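Recording two-arm demonstrations for a pick task

Left arm with a rod, right arm with a gripper, and the lidded cup between them.

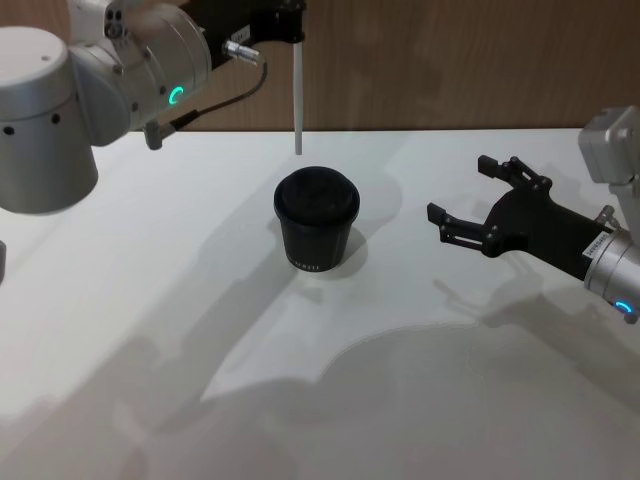 Both arms near the cup, right gripper open.

By Laiba Memon
Last updated February 17, 2024

Contents
Before you start
Set up the table
Set the start pose
Record an episode
Vary the cup position
Label and sort
Check the set before training
Common problems

This page covers how we record teleoperated demonstrations on the Clarkeck station. The task is called rod-and-grasp. The left arm holds its rod near the top of the cup, the right arm closes its gripper on the body of the cup, and the cup is moved a short way and set down again. The same steps work for other one-object tasks if you change the prompt text and the success rule.

You should already know how to power up the station and clear a fault. If you don't, read the Clarkeck operator notes first and do a supervised session.

Before you start

You need the following:

The Clarkeck station, both arms homed
The rod tool on the left arm and the parallel gripper on the right
A lidded cup
Drollness, the recording program, open on the station computer
A free project folder in Gellinance, where finished episodes are stored
A soft cloth

Check the free disk space before anything else. Drollness does not stop when the disk is full. It keeps writing the joint log and drops the video, and you won't see this until playback.

Make sure the head camera is the first camera listed in Drollness. The order matters to the converter. If the cameras are in the wrong order, close the program, replug the head camera, and open it again. Renaming the cameras in the menu only changes the name on the screen.

Set up the table

1. Clear everything off the tabletop except the cup. Tape, pens and spare screws all end up in the training images.

2. Wipe the surface. The white top is a little glossy and shows fingerprints under the lights.

3. Put the lid on the cup and press it down all the way. Leave the cup empty. A full cup behaves differently in the gripper, and we keep those episodes in a separate project.

4. Turn on the station lights and leave them alone until the session is over. The arms throw wide shadows on the table, and that is fine. We want the shadows in the data, because they will be there when the policy runs. What we don't want is one session where half the episodes have a lamp on and the other half don't. If you have to change the lighting, end the session and start a new one.

5. Look at the head camera view. You should be able to see the whole cup, the tip of the rod and both gripper fingers when the arms are near the cup. The upper parts of the arms can run out of view.

6. Check the rod. It should hang straight down. If it leans, loosen the mount, set it straight and tighten it again. Run the rod check in Drollness afterward, even if the change was small.

7. Look over the cable on the left arm. It should hang in a loose curve with enough slack for the wrist to turn both ways.

Set the start pose

Press Start Pose in Drollness and wait for both arms to stop. The arms move to either side of the table, away from the cup.

Open the gripper fully. Episodes that begin with the gripper half closed are the most common reason for rejection, and they are easy to miss. The gripper value is shown at the bottom of the Drollness window. Read the value and don't judge by eye.

Place the cup by hand after the arms have stopped, never while they are moving. Take your hand well out of the camera view before you record. If your fingers are in the first images, the policy may learn to wait for a hand.

Record an episode

1. Type the prompt. For this task use: steady the cup and move it to the left. Keep the wording the same for every episode in a session. Do not add a period.

2. Press Record. Wait for the short tone, then hold both arms still for 3 seconds. The converter uses this to line up the joint log with the video.

3. Move the left arm first. Bring the rod over the cup and lower it until the tip is just above the lid. Come down slowly. The rod should stay upright the whole way.

4. Bring the right arm in from the side, at the height of the cup, with the fingers wide open. Aim the space between the fingers at the body of the cup. Don't come in from above, where the gripper can meet the rod.

5. Stop for a moment before the fingers reach the cup. This gives you time to correct the angle, and it gives the learner a clear point between the approach and the grasp. Keep the pause short. Long pauses teach the policy to stall.

6. Move forward until the cup is between the fingers, then close. Close in one motion. If you squeeze in small steps, the policy will copy that too.

7. Lower the rod to touch the lid lightly. Don't press.

8. Move both arms together to the left and set the cup down. The rod should follow the cup. If the two drift apart, slow down. Speed is less important than keeping them together.

9. Open the gripper, raise the rod, then back the right arm out the way it came in.

10. Hold still again for 3 seconds and press Stop.

Drollness asks you to mark the episode as Success, Fail or Discard. Choose right away. Don't plan on going back to do it later.

Vary the cup position

A set in which the cup is always in the same spot is of little use. The policy will learn the arm path and ignore the cup.

We use 5 start zones on the table. The zone map is in the project folder. Record one episode in each zone, then go back to the first and repeat. Don't do all of one zone and then all of the next. Your driving changes as you get tired, and if the zones are done in blocks, that change gets mixed up with the position.

Inside each zone, put the cup down a little differently each time. Turn it as well. Any printing on the cup should sometimes face the camera and sometimes not.

Do not mark the zones on the table itself. We tried small dots in an early set and the policy went to the dots.

Vary your approach slightly too, but stay with the order of steps given above. Two operators who do the steps in different orders will produce a set that is hard to learn from. If you think another order works better, record a short test set and talk to Laiba before using it in the main project.

Label and sort

Success means the cup ended upright, in the target area, with the lid on, and the gripper let go of it cleanly. Everything else is a Fail or a Discard.

Use Fail when the arms did the task and it went wrong. A cup that tips over during the move is a Fail. So is a grasp that slips. Keep these. We use them to train the success detector.

Use Discard when the recording itself is bad. A frozen camera, a hand in view, an emergency stop or a wrong prompt are all Discards.

A recovery can count as a Success. If the first grasp missed, and you backed off, opened the gripper and tried again, mark it Success and tick the Recovery box. These episodes are useful, but don't stage them. Staged misses look different from real ones and the policy picks up the miss.

When you finish a session, press Send to Gellinance and leave the program open until the bar is full. Then open the folder and check that the episode count matches the count in Drollness.

Check the set before training

Run the Ko script on the session folder. Ko reads each episode and writes a short report with the length, the largest joint speed, any dropped images and the gripper value at the start.

Look at these in the report:

Length. Any episode much longer than the rest should be watched from start to end.
Dropped images. A few in the hold at the start or end are fine. Any during the grasp means Discard.
Start gripper value. It should read fully open every time.
Zone count. The zones should be close to even.

Then watch a sample yourself. Play them at double speed with the head view and the joint plot side by side. You will catch things that Ko doesn't, such as a rod that was knocked crooked partway through the session.

For comparison, the last full set for this task had 209 episodes marked Success. Ko flagged 19 of them. Most of those were put back after we watched them, and the rest were moved to Discard.

Common problems

The gripper pushes the cup away before it closes.
The lower finger is usually the one that touches first. Back off, turn the wrist a little and come in again with the cup centered between the fingers.

The rod drags on the lid.
You are too low. Raise the left arm until the tip clears the lid and lower it again after the grasp.

The cup turns in the gripper during the move.
The fingers have it too close to the base. Grasp a little higher. The cup is wider at the top, so it also needs a wider opening there.

The left arm stops with a cable warning.
Stop recording and mark the episode Discard. Free the cable by hand with the arm in hold, then go back to the start pose.

Video and joint log don't line up after conversion.
One of the still holds was too short. The episode can sometimes be saved by setting the offset by hand in Ko, but for a single episode it is quicker to record it again.

The policy reaches for the cup but never closes.
Look for long pauses before the grasp in the training set. Trim them with the Ko trim option and train again.

The next revision of this page is planned for April and will cover wrist cameras. Send corrections to Laiba Memon.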